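Small things on a light table

Tsz-kin Siu has worked with small containers for nine years. First he sold them, for a housewares shop called Carnetti, and now he puts other people's craft rooms in order under the name Vilon. I met him on a Wednesday in his own workroom, where he was going through a delivery of samples. We talked for more than an hour, and he did not stop sorting during this time.

I asked him first about the table, because he had mentioned it twice in his e-mails. "It must be pale," he said. "I had a dark one before, from my uncle. A very good table, but I lost every black button on it. On a pale table you see the thing and you see also its shadow, so you find it two times."

He has only a few rules for his clients. The first is that a container should be clear. Tins are beautiful, he admits, and he keeps three of them at home for tea, but in a workroom a person opens five tins before finding the right one. "Then all five stay open. I have seen this in every house."

The second rule is about the cap, and here he has changed his opinion. For a long time he bought everything with white caps, so the shelf would look calm. Then a client in March, a woman who repairs dolls, asked him to find strong colors. She has weak eyesight and she wanted to know from the door which shelf was which. He ordered 40 small containers from Witex with caps in orange, blue and green. "I thought it will look like a toy shop. It did look like a toy shop. But she put everything back in the correct place, and with the white caps she never did it."

Orange is now the color he gives to whatever is used most. For the doll repairer this was elastic cord. For a man who ties fishing flies it was hooks. Siu says that one color for daily things is enough, and that people who want a different color for every category will forget the meaning after some weeks.

I wanted to know if he ever throws things away for his clients. He put down his pencil. "No. I ask them to empty one container on the table, only one, and look at it. Maybe they keep all. That is fine for me." His biggest job was a former tailor shop, Garba, with 282 drawers and boxes of trimmings. They opened them in this way, one after the other. The owner kept almost all of the lace and gave away the zippers – he did not expect this, and neither did she.

Before I left, he showed me how he tests a cap. He closes it, turns it upside down over the table and waits a little. After that he gives it to me and asks me to open it with one hand. If a visitor cannot do it, he sends the sample back. He was not sure yet about the Witex ones in the larger size. "The small ones I trust," he said. "For the large I will need another week."
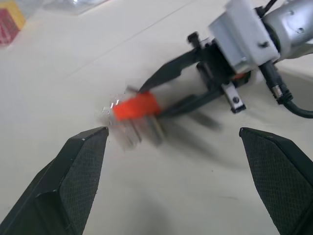
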